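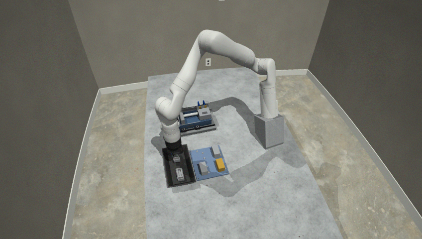
White jointed arm on a grey block, computer rendering

Growers wanted for the Unier bean and pea trial

Do you have a vegetable patch, a few big pots or a share of an allotment? Would you like to grow something you will never find on a garden centre rack? We'd love to hear from you!

Unier is a seed library run from two rooms above the old post office. We look after over 350 kinds of vegetable seed, most of them handed to us by gardeners who had been growing them for years (one lot arrived in a sock). Seeds don't keep for ever, so every year a batch has to be grown out and saved afresh, and that is where you come in.

We are looking for 25 growers for the coming season. You don't need to be an expert. Last year's best notes came from someone who had never sown a pea before and wrote down everything, including what the pigeons were up to.

What you'll grow

Each grower takes on one variety. There are seven on the list this time, and you can tell us which you'd like, though we can't promise your first choice. The ones we are most excited about are Hegazy, a climbing French bean with speckled seed that we have only grown once, and Stellent, a tall old pea that needs sticks well above head height and tastes wonderful straight from the pod. There are dwarf beans too if your space is small or windy.

You will get a packet of seed, a growing sheet, a notebook and a set of labels. Please use the labels. We had a very nice crop of mystery beans last year.

What we ask of you

A sunny spot of two square metres or more, or four large pots for the dwarf kinds.
No other runner beans in the same bed if you take a climbing variety. Ring us if you're unsure, it's often fine.
A few lines in the notebook every week or so: when you sowed, when the first flowers opened, what ate them.
Leave at least half the pods to dry on the plant. This is the hard bit when they look so good in July!
Send back 100 seeds at the end of the season, or as many as you can manage. Eat, swap or keep the rest.

If slugs take the lot, tell us and send the notebook anyway. We learn plenty from the failures and you'll still be invited to the supper.

Meetings

There is a get-together in January at the Droteo hall, with soup, seed packets and a talk by Nele Van Acker on getting beans through a cold spring. She grows on a north-facing slope and knows what she's on about. After that we meet once in early summer at Oisín Coughlan's plot, and again in autumn for shelling, which is much more fun than it sounds (bring a bowl and a cushion). Children are very welcome at all three. The hall has a ramp and the plot has a flat path as far as the shed, but it gets muddy after rain.

Taking part is free. We can help with bus fares, just ask.

How to join

Write or drop in and tell us your name, roughly where you garden, how much room you have and whether you'd like a tall or a short variety. Two or three sentences will do. Despina Munteanu looks after the list and will reply to everybody, though it may take her a week when the apples are in. School gardens and groups can sign up as one grower and should ask for Thandeka Zulu.

We start giving out places on October 4, 2022 and carry on until they are all taken. After that we keep a waiting list, and a few places always come free before sowing time.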